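Udden linkage gripper: our notes after a fortnight of bathrooms

Price on request. Sold singly or as a matched left and right pair, mounting plate included, wrist camera extra.

I look after the end-of-arm page here at Lüthi, and people keep asking me which gripper to put on a robot that has to work in a home. So in April I stopped guessing and ran the Udden against the Bernum soft-finger model and the Endeck parallel jaw, same arms, same room, same jobs. Sum-yee Yuen drove and I wrote things down (and made the tea).
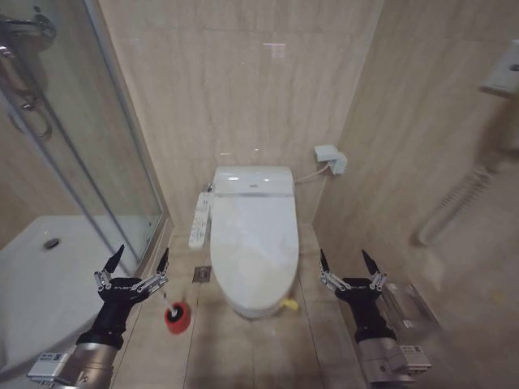
A bathroom is a mean place to test anything. You've got glass down one side and shiny tile nearly everywhere else, and not much room to swing a forearm. The Endeck is a lovely bit of kit on a bench but it's wide when it opens, and I spent most of the first morning wincing. The Udden folds in closer than I expected!

Our main job was the toilet seat. Up, down, up again, with a rubber band looped on the rim so there was something soft to pinch. Each gripper got nine goes. The Bernum was kindest to the plastic but let go of the band four times, and the Udden only twice.
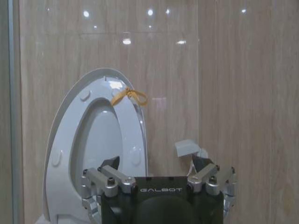
I do like slim, angled fingertips for this sort of thing. A fat rubber pad hides the very bit you're trying to see from the wrist, and then you're steering by hope. Cheng-en Kan, who wrote our camera settings, would rather everyone bought a second camera and mounted it up at the head. He's probably right, but have you seen what they cost? 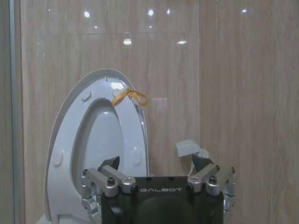
Glare is the other thing to plan for. Glossy walls throw every ceiling light straight back at the lens, so turn the auto exposure off and set it by hand once you're in the room. We left it on for the first day and I binned the lot. If you're ordering the camera with the gripper, ask for the matt hood as well, it's cheap and it clips on.

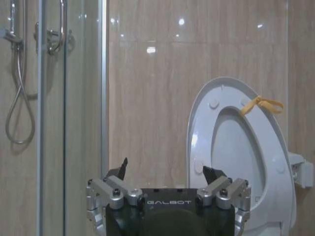 Niggles, then. The Udden's linkages have a lot of joints and they all want wiping down after a wet job. The screws are hex socket and you'll need a long key to reach the inner ones. It's also a touch noisy closing, more of a tick than a whine.

For cupboards and boxes I'd still pick the Endeck, and for fruit the Bernum. For seats, lids, bands, cords and the fiddly stuff round a house, I'd have the Udden. Loan units go out for four weeks, you pay the postage back, and please put the foam inserts in the right way up.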